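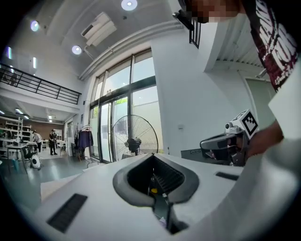
Hand-held gripper at the large white machine. The marker cube sits on top of the tool.

Pluka rules for hand-held recording – frequently asked questions
Last changed: August 2024

Who has to follow these rules?
Everybody who takes a gripper in the hand at the Winport or Brundivness site, also for a short test. Guests from Geerts follow the same rules as our own people. If you only look, you need rule 1 (clothes and hair) and rule 4 (walking paths).

Is a hand-held gripper covered by the robot safety standards?
Not in the way a robot arm is. The tool does not move through the room without you, so most of the requirements for fences and protective stops do not fit. The machine you work at is a different matter. It keeps its own manual and its own warnings, and those come before anything written on this page.

May I put the gripper into an opening of a machine?
Only when the task sheet names that opening. Before the first recording, the machine must be switched off and secured against switching on, if the sheet does not say something else. Fingers stay on the handle. If an object falls down inside, please do not fish for it with the jaws or with your hand. Stop the recording and call the shift lead.

Can I cover a vent or a slot for a moment?
No. Also do not lay tools, phones or gloves on a vent grille, even when the machine is off.

What about the marker on the cube?
Keep it clean and flat and do not write on it. A marker with a scratch through the black part must be changed before you continue. Do not hold the cube with your second hand – the tracking loses it and the recording is useless.

How long may I record without a break?
36 minutes, then you put the tool down. The weight does not feel like much at the beginning, but the wrist notices it later. You can take the break earlier, and you do not have to give a reason.

Do I need gloves or special clothes?
Closed shoes always. Gloves only if the task sheet asks for them. Loose sleeves are rolled up, long hair is tied, and lanyards go in the pocket. A normal T-shirt is fine.

My colleagues are visible in the background. Is this a problem?
Faces are blurred before a recording leaves the site. Whoever does not want to appear at all can tell us, and we plan the recording for another hour. A request to delete a recording is handled within 48 hours.

May the fan run during recording?
Yes, if it does not blow on light objects which belong to the task. The cable must not cross the place where you stand.

What do I do with a recording that went wrong?
Keep it and mark it as failed. A dropped object or a missed grasp is useful for us. Please delete nothing by yourself. Recording 1883 was deleted by mistake and we had to repeat the complete series.

How many people can work at one machine?
One person with the gripper and one helper. The others keep 3 metres distance until the recording has stopped.

Where do I report a near miss?
On the yellow form at the entrance, or by e-mail to the site office, on the same day. In October the forms will move to the online system, and the paper ones will still be accepted.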